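Brostdale Stores and Packing Group
Minutes of the meeting held Thursday, July 2, 2026, in the packing room
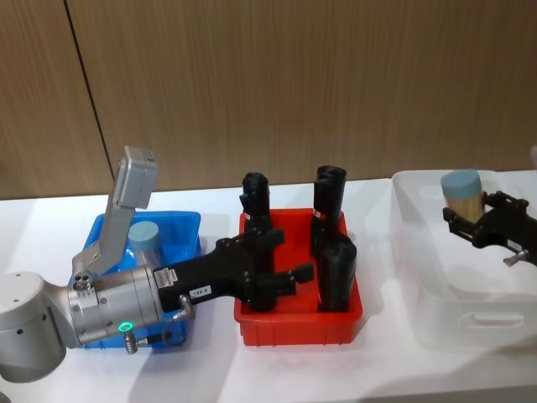 Chair: Muammer Bozkurt
Minutes: Driss Berrada
Apologies: none received

1. Minutes of the previous meeting

Accepted with one correction. Under item 4, "lids" should read "liners." The order for liners went to Plikenen in April and has been filled.

2. Bin colors

M. Bozkurt restated the current rule. Red bins hold black containers waiting for a label check. Blue bins hold clear jars. The color refers to the bin only and says nothing about the contents of the container.

D. Berrada reported that the written instruction posted by the door still gives the old rule, under which blue was used for returns. Two shifts have been working from different versions. The posted sheet is to be replaced and the old file removed from the shared folder.

A request to add a third color for damaged items was discussed. Bench space does not allow a further bin within reach. Damaged items will continue to go to the shelf under the window, with a tag.

Action: D. Berrada to replace the posted sheet.

3. Placing containers in the red bin

Containers are to stand upright. Laying them flat saves no room in a shallow bin and hides the label strip. Capped and open containers may share a bin during the label check but must be separated before boxing.

It was asked whether labels should all face the front of the table. M. Bozkurt considered this too slow for the present volume. Agreed that labels need not face one way, provided each can be read without lifting the container out.

4. Stock count

The count for the Mfinanga order was presented.

Black containers on hand: 1,046
Clear jars on hand: 600
Caps for clear jars on hand: 699

The surplus of 99 caps is accepted and will be kept as spares. D. Berrada noted that the caps were counted by weight and the jars by hand. The method is to be written next to each figure from now on, as the April sheet gave totals only and could not be checked.

The order calls for 80 black containers per carton. Thirteen full cartons can be made up from present stock, leaving six containers over. The six are to be held loose and not sent as a part carton.

Action: M. Bozkurt to confirm carton quantity with Mfinanga before sealing.

5. Table surface

The white table shows label residue quickly and should be wiped at the end of each shift. The scraper is not to be used on it. The cleaner supplied by Museso was found to leave a film, and plain soap and water is preferred until the remaining bottles are returned.

D. Berrada asked that bins be lifted when moved. Dragging the ribbed ones along the table was raised at the last meeting and has continued.

6. Label stock

The small white label strips are adequate for the current order. The white-and-red labels are a separate stock and are not to be substituted when the white roll runs out. If the roll runs out in mid-shift, containers are to stay in the red bin until the next roll is fitted.

Printing of part numbers directly on the strip was deferred. Plikenen has not yet quoted.

7. Other business

The second shelf bracket near the door is loose. M. Bozkurt will refit it. Nothing heavy is to be stored there in the meantime.

Next meeting to be set once the Mfinanga cartons have shipped.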